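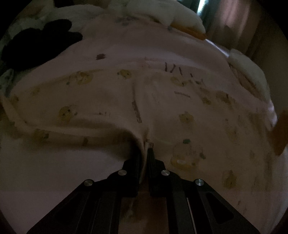
Soddale Hand Kit: bedding and soft goods recordings

README for the trial set, last changed 31 July 2019

Contents

What this is
What is in the folder
How the recordings were made
Labels
Known problems
Notes on the kit itself
Terms of use
Contact

What this is

This folder holds the recordings we made while trying out the Soddale Hand Kit, a hand-held two-finger gripper with a camera fixed to it. The kit is sold by Prereo to people who want to teach a robot arm a household job without having the arm in the house. You hold the gripper, do the job yourself, and the camera films the fingers and whatever they are touching.

We had the kit on loan and wanted to know two things. Can a person with no training use it to handle cloth, and are the recordings clean enough to work with afterwards? The set covers blankets, sheets, towels and soft toys in bedrooms. There are no kitchens, no hard objects and no clothing in it. A second set with clothing is planned for August and will have its own README.

The work was done by Silvia Kollár (recording, labels) and Emília Jireš (scripts, checking).

What is in the folder

The set has 600 recordings made in 17 rooms. One recording is one attempt at one job, from picking the gripper up to putting it down again.

video: the camera footage, one file per recording
width: how far apart the fingers are, one text file per recording, same name as the video
labels.csv: one line per recording
rooms.csv: one line per room, with notes on the light
splits: lists of names for training and testing
tools: scripts for playing a recording alongside its finger width

The test list is made up of whole rooms. No room appears in both lists, so a blanket in the test list has not been filmed for training. If you make your own split, please do it by room as well. When we split by recording the results looked much better than they should have.

How the recordings were made

Each person was given the gripper, a printed sheet with the jobs on it and five minutes to get used to the trigger. The jobs are:

pull: take hold of a blanket or sheet and draw it towards you
spread: flatten a blanket over the bed
fold: bring one edge over to meet another
clear: move soft toys or cushions off the bedding
place: put them back at the far end

We asked people to leave the room as it was. Beds were not made first and toys were not taken away unless the job called for it. The bedding is whatever was on the bed, so there is plenty of patterned cloth, some of it marked or faded. Plain white sheets are the smaller part of the set.

The light was also left alone. Many rooms are dim, and in some of them only the raised folds and the screw heads on the gripper show up brightly. Rooms.csv gives each room one of three marks: bright, mixed or dim.

Labels

labels.csv has these columns:

name: the recording
room: matches rooms.csv
job: pull, spread, fold, clear or place
cloth: blanket, sheet, towel or none
print: plain, pattern or drawn
first_grip: the time at which the fingers first close on something
slips: yes or no
done: yes, partly or no

The print column needs a word of explanation. Pattern means the cloth was printed that way. Drawn means there are pen or ink marks on it, with or without a printed pattern underneath. We added this value after the first check, when a crease finder that Emília had written kept taking dark pen strokes for folds. If you are working on finding creases, look at the drawn recordings separately.

The slips column was filled in by watching the video at half speed and comparing it with the width file. A slip is when the cloth leaves the fingers before the person opens them. Silvia did all of these. A portion was done a second time by Emília, and where they disagreed the line has a star after the name.

Known problems

The corners of the picture are black. The lens is very wide and does not fill the whole sensor, so the image is rounded off. Straight edges near the sides come out bent. The kit has a correction file, but it leaves a stretched area near the corners and we have not applied it.

The lower middle of the picture, between the arms of the gripper, is usually too dark to be of use. We mask it out.

On thick blankets the fingers do not close fully and the width file shows a small gap. Do not read this as an open hand. Our scripts treat anything under the value in tools/settings.txt as closed.

In a few recordings the width file starts late. They are listed in late_start.txt and left out of both splits.

Notes on the kit itself

The gripper is light enough to hold for a long session and the trigger is easy to learn. The narrow fingers are good at picking up a small pinch of cloth. They are less good at taking a whole edge, and most of the failed folds come down to that. Wider finger pads from Jelínek fit the same mounts, but none were used here.

Charging is slow. The Bonska software that comes with the kit did its job on our machines, though it gives files long names and we had to rename all of them.

We would use the kit again for bedding. For towels we would want the wider pads first.

Terms of use

Free for research and teaching. Please do not post single recordings of bedrooms on public pages. If somebody who took part asks to be removed, their recordings come out of the next version and we ask you to delete your copies too.

Contact

Questions about the labels go to Silvia Kollár, questions about the scripts to Emília Jireš. Please give the name of the recording when you report a fault.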